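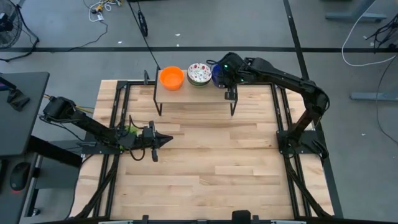

I gave up on shop bread in March. The loaf I make most is a plain white one that rests for 20 minutes, gets a fold, then rests for 20 more. Flour comes from the mill shop at Womberg, and I go through a bag faster than I expected. Cold dough overnight gives a better crust, but I rarely plan that far ahead.
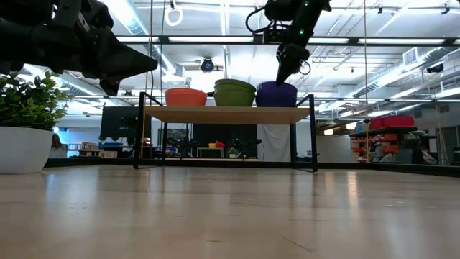
Abrehet Abera wrote to say her dough gets 36 hours in the fridge and she wouldn't go back to a same-day loaf. I might try it on Thursday.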